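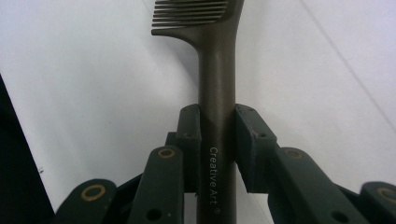 What notice must a tenant give before leaving a shared storage unit at the Gullton depot?

A tenant must give written notice of 80 days. The period begins on the day the depot office receives the letter, and rent remains payable until it ends.

Posted by Politis, May 17, 2024

I should be grateful for guidance on the following matter. I hold unit 291 at Gullton jointly with one other tenant. I intend to leave at the end of the present term and my co-tenant wishes to remain. The agreement states that notice may be given by "the tenant", but both of our names appear under that heading. I have read clauses 9 and 10 several times and remain uncertain whether my notice alone would end the agreement for both of us. I would also like to know what becomes of the deposit, which was paid from my account.

Skimel

Clause 9 governs notice and clause 10 governs transfer. They should be read separately. Notice under clause 9 brings the whole agreement to an end, even where only one of the joint tenants has signed the letter. If your co-tenant wishes to keep the unit, the correct course is a transfer under clause 10. Both parties sign the transfer form at the depot office and the unit continues in the name of the remaining tenant. No notice period applies to a transfer, although rent already due must be paid before the form is accepted.

The depot does not divide deposits. It will be held against the unit until the remaining tenant leaves, and will then be paid to that tenant. You are advised to settle your share privately before signing and to keep a written record of the sum agreed. 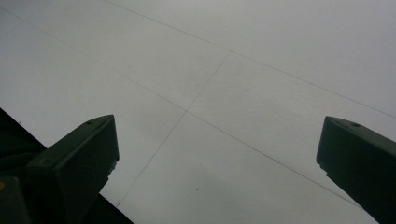
Can a transfer be refused?

The office may refuse a transfer where rent is overdue or where the remaining tenant has no current proof of address. Any refusal must be given in writing, and a fresh form may be submitted once the matter has been put right.

Sukau

I did this in May. The form is short, but take identification, as they sent me home for mine. Padlocks are not covered by the form, so hand over your keys yourself.

Politis

I thank both contributors. The transfer appears to be the proper course and I shall request the form from the office. I had not appreciated that the deposit would stay with the unit, and will raise this with my co-tenant before anything is signed.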